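常见问题:毛衣和床上用品的整理与寄存

您好,欢迎来看 Trevdale 衣物整理与寄存的问答页。我的母语不是中文,如果有句子写得不太自然,请您原谅。下面的问题是客人在换季的时候问得最多的。

毛衣应该挂还是叠?

请叠。针织的衣服挂久了,肩膀会变形,袖子也会变长。如果柜子里只有挂的地方,可以把毛衣对折以后搭在衣架的横杆上,但是这个办法只适合几天,不适合整个季节。

我没有大桌子,在哪里叠比较好?

在床上叠就可以。先把被子拉平,再把衣服一件一件放上去。我们建议一次只叠一类,例如先叠毛衣,然后叠牛仔裤,最后叠T恤。如果全部倒在床上一起叠,很容易找不到顺序,到晚上要睡觉的时候还没有叠完。

毛衣具体怎么叠?

第一步,正面向下放平,用手把领子整理好。第二步,两只袖子向后背折,袖口朝下摆的方向。第三步,从下摆向上折一次或者两次,看您的抽屉有多高。带条纹的领子和袖口,请把条纹对齐,这样打开抽屉的时候看起来整齐,也容易认出是哪一件。

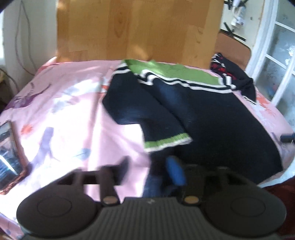 粉色被子上的深蓝色针织毛衣,领子和袖口是青柠绿色,还没有叠好。

颜色深的毛衣可以和浅色的床品放在一起吗?

洗过几次、已经不掉色的,可以。新的深色毛衣请先单独洗一次,用冷水。如果您不确定,用湿的白布在里面的缝边上擦一下,白布有颜色就请分开放。

叠好以后可以用真空袋吗?

被子可以,羊毛的毛衣我们不建议。压得太紧,羊毛会失去弹性,拿出来以后要很长时间才能恢复。Wullmont 布箱比较适合毛衣,它透气,盖子也可以完全打开。每箱请不要放得太满,手能轻松伸进去就是合适的。

床上总是有小东西,怎么办?

笔、发夹、硬币这一类,请在叠衣服以前先收到一个小盒子里。我们以前收到过一箱被子,里面夹着一支没有盖的笔,墨水印到了被套上,很难洗掉。口袋也请检查,特别是牛仔裤的口袋。

寄存怎么收费?

小号布箱每个月51元,最少寄存2个月。换季的时候,您可以选整季的套餐,309元,包含上门取和送各一次。

物品有损坏,怎么赔偿?

每箱最高赔偿1000元。请在收到箱子以后的一周内告诉我们,并且保留箱子上的标签。寄存以前已经有的起球、脱线和污渍,不在赔偿的范围里面。

什么时候可以取送?

Troncoso 区每天都可以,Brumum 区只有星期三。三月比较忙,请早一点预约。取件的时候家里需要有一个人签字。

衣服需要先洗再寄存吗?

需要,并且要完全干。摸起来有一点凉的,常常是里面还没有干,请再晾一天。我们不接收湿的衣服,也不提供洗衣服务。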